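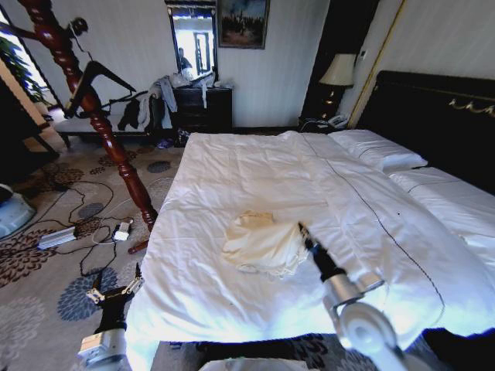

Kibet Mussa第一次听到这个结果时，反应是先别急着高兴，布料这东西换一间屋子就什么都变了，实验台上叠得再好也不能算数。Skikar项目组把这句话记在了白板上，一直没擦。现在，他们终于可以拿出一份自己满意的答复：新的双臂操作方法在从未见过的卧室里，面对揉成一团的布料，300次测试中有249次完成了展开并叠好的全过程！

Skikar是Tistport实验室与Kema公司合作的研究项目，专攻柔软物体的操作。衣服、毛巾、枕套一类的东西没有固定形状，抓起一角，其余部分会怎么垂、怎么卷，很难事先算准。以往的常见做法是让机器人先把布料完整地“看懂”，推算出每一处褶皱的位置，再规划动作。这在光线均匀的桌面上行得通，到了床上就吃力得多：被子本身也是软的，也有褶皱，颜色还常常和要叠的东西差不多。

项目组这次换了思路，取名“先触后判”。机器人用一只手的夹爪轻轻压住布料的褶皱处，再根据接触前后图像的细微变化，判断哪些褶皱属于布料，哪些属于下面的被褥。另一只手先在旁边等候，等判断有了把握，才加入抓取。整套策略由2,000段人工遥操作示范训练而成，示范全部在真实房间里录制，床品、地毯、灯光各不相同，没有使用仿真数据。

“我们最兴奋的是浅色布放在白被子上的那一组，”项目负责人Sharon Ondieki说，“过去这是最让人头疼的情况，夹爪经常连被子一起提起来。加入触碰这一步以后，误抓明显少了，而且机器人会自己多压一下再动手，看着真有点像人在摸料子。”

负责数据工作的Hưng Ngô介绍，示范的录制方式也有调整。早期的操作员习惯一次抓准，录出来的动作干净利落，模型却学不会犹豫和补救。后来团队请操作员保留试探的动作，抓偏了也不重来，接着往下做。单是这一项改动，就让模型在陌生房间里的表现上了一个台阶，连他自己都没料到差别会这么大。

结果里也有不理想的部分。51次未完成的测试大多出在最后的对折环节，布料的一角压在下面没有被发现；还有一些是夹爪在厚被子上压得太深，带动了整片床面。完成一次操作所需的时间仍然比人长得多，团队目前没有把速度当作目标。Rehema Kioko正在带领小组改进夹爪的力度控制，并尝试让两只手轮流承担触碰的任务。

测试用的卧室分布在Trujillo一带，由项目组逐间联系借用，屋里的家具和陈设都保持原样。Ondieki说，这一点她格外坚持，日常房间里的杂乱正是方法要面对的东西，收拾得太干净，测出来的数字就没多大意思了。

Skikar将于八月公开论文全文、训练代码和200段示范样本，供其他研究团队复现和比较。项目组欢迎做布料操作的同行来信交流，尤其想听听深色床品上的测试情况，这方面他们的数据还很少。

媒体联系：Kibet Khaemba，Tistport实验室新闻办公室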